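Dec 16, 2022
Workshop notebook, student manipulation project
Bench: Niven room, long table
Project: Zoltar (hand-held grippers, container handling)

Purpose of the session

The class is preparing the container task for the February showing. The task is a short one: two grippers, each worked by hand, bring a lidded food container from the table to an upright position, hold it, and release the latches on the lid. The recordings made with the grippers are to be used later to train the arm in the Flunden laboratory. Today was given to the holding step only. Latch release was attempted at the end of the afternoon and is recorded separately below.

State of the equipment at the start

Both grippers were taken from the cabinet and checked against the sheet. The linkage screws on gripper A had been tightened by the previous group and were found to be secure. Gripper B had slight play in the lower joint of one finger. This was corrected with one thin washer and the joint then moved freely through its full travel. The play had been entered in the log twice before without action, and students are reminded that an entry in the log does not replace the repair.

The finger pads were due for renewal. It was decided to keep the present tape for one more session so that the results could be compared with those of the last entry, which were made on the same pads.

The folder count before the session stood at 1,582 recordings, all tasks included. The target for the container task alone remains 1,000 accepted recordings. Recordings in which the container leaves the view of the camera for any length of time are not accepted.

Holding step, first part

The first attempts were made with both grippers closing on the container from the same side. This proved awkward. The hands came too near each other, and the operator of the second gripper tended to lift an elbow to make room, turning the jaw away from the lid. The container slipped in 2 attempts, each time toward the latch side. It was not damaged.

The order was then changed. One gripper takes the container low, with a finger on each side, and keeps it still. Only after the operator has called "held" does the second gripper come in from above and to the left, with the tip of the jaw placed against the upper part of the lid. The second gripper does not close on anything during this step. It steadies the container and gives the operator a fixed point from which to begin the next movement.

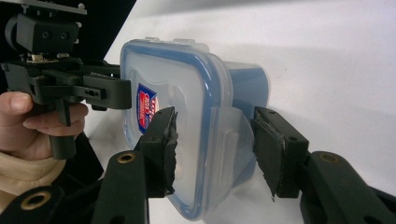
Photo: Zoltar project, gripper camera

The grip used here, with one pad on the lower left of the lid and the other against the latch flap, was steady but creates a difficulty for the following step. A latch cannot be opened while a finger is pressing on it. The grip is therefore acceptable for holding practice and is to be marked "hold only" in the file notes. For the full task, the right finger must be placed on the body of the container, clear of the flap.

The lid tilted toward the left is the preferred position. With the container held flat to the camera, the flap is difficult to tell apart from the rim, and reviewers have disagreed about where the latch step begins.

Pads

The tape on the pads is fraying, and on one of them the lower end has begun to peel. Grip did not appear to suffer during the session, but a loose end of tape may catch on the ridge of the latch and be mistaken for contact by the finger. Both pads are to be stripped and wrapped again before the next entry. Wrapping should start at the lower end and finish on the outer face, where the free edge cannot touch the container. The previous wrapping was finished on the inner face.

The foam pads suggested by the Dastach team were considered again. They are softer and would probably hold the rounded corners better. They also hide the tip of the finger from the camera, and for this reason the question was left open.

Latch release, end of session

A short series of 6 attempts was made with the right finger moved back onto the body. The latch opened in four of them. In the other two, the jaw of the upper gripper slid along the flap without lifting it. In both cases the operator had approached from too high. An approach from the side, level with the ridge, should be tried first at the next session.

These recordings are kept in the trial folder and do not count toward the target.

Notes on conduct at the bench

Operators spoke over one another during the change of order. One voice gives the calls – the operator of the lower gripper – and the other answers. Sleeves are to be kept clear of the linkages on both grippers. The bench lamp was left in one position throughout, and its position is marked on the table with pencil.

For the next session

Rewrap the pads on both fingers of the lower gripper.
Check the washer on gripper B after an hour of use.
Repeat the latch series with the level approach, same container.
Add "hold only" to the file notes for all of today's first recordings.
Ask the Flunden laboratory whether the arm can reach the same tilt, or whether the container should be presented closer to upright.

Grippers returned to the cabinet, batteries on charge, log signed.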